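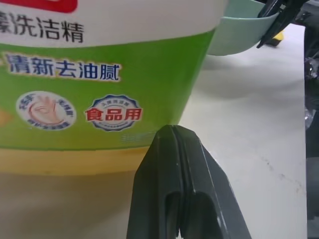

Dishwashing liquid with a green label and a grease-removal claim.

Diluting and Dosing Dish Soap

Updated 8 April 2026

Dish soap is sold concentrated. Used straight from the bottle, most of it goes down the drain before it has touched any grease. The notes below cover hand washing, pre-soaking and a few jobs away from the sink.

Working solution for hand washing

Fill the basin first, then add the soap. Adding it under a running tap makes foam, and foam is a poor measure of cleaning strength. For a standard basin, one level teaspoon is enough for a normal load. Water should be as hot as gloved hands can stand. Change it when the surface shows a film of oil or the foam has gone flat.

Order of washing: glasses, cutlery, plates, serving dishes, pans. Scrape everything before it goes in. Starch residue (rice, oats, pasta water) should be rinsed off cold, as hot water sets it into a paste.

Dispenser bottle

A diluted mix in a squeeze bottle suits single items washed through the day.

Soap: 16 ml
Water: 293 ml, boiled and cooled
Bottle: clean, with a flip cap or pump

Pour the water in first and the soap second. Turn the bottle end over end a few times. Do not shake. Label it with the date and discard after one week. Diluted soap has less preservative per volume than the concentrate and can grow bacteria, particularly in a warm kitchen. A sour smell or visible strings in the liquid mean it should be thrown out and the bottle scalded or replaced.

Do not top up a half-used bottle with fresh mix. Empty it, rinse it, dry it upside down.

Foaming pumps need a thinner mix than this. If the pump sticks or spits, add water in small amounts until it runs freely.

Baked-on grease

Wipe out loose fat with paper and put the paper in the trash. Cover the base of the pan with water at 70 °C, add half a teaspoon of soap and leave for 3 hours. Scrape with a wooden or nylon edge. Repeat once if needed. Burnt sugar responds to plain hot water and does not need soap.

Not suitable for long soaking: cast iron, carbon steel, wooden boards, knives with riveted wooden handles, anything glued. Bare aluminum will tolerate dish soap but not dishwasher powder, which darkens it.

Other uses

Range hood filters: soak in the pan-strength mix, brush along the mesh, rinse from the back, dry fully before refitting.
Shirt collars: one drop, worked in with a fingertip, then rinsed well before machine washing. Residue left in the cloth will over-foam the drum.
Checking gas fittings: a brush of soapy water over the joint shows bubbles at a leak. Do not use it near live wiring. If it bubbles, close the valve and call the supplier.

Not recommended: car paint on a regular basis (strips wax), natural stone (leaves a film), automatic dishwashers in any quantity.

Rinsing and storage

Rinse under running water on both sides. Unglazed foot rings on bowls hold soap and need an extra pass. Keep the concentrate capped and out of direct sun. Below freezing it may turn cloudy; bring it indoors and let it stand until clear. Large bottles are easier to handle if a smaller one is filled from them with a funnel.

Never mix with bleach.

Dispenser ratio corrected in March after a note from Yetunde Osagie. Soak times tested by Zhenhua Liao on stainless steel and enamel only.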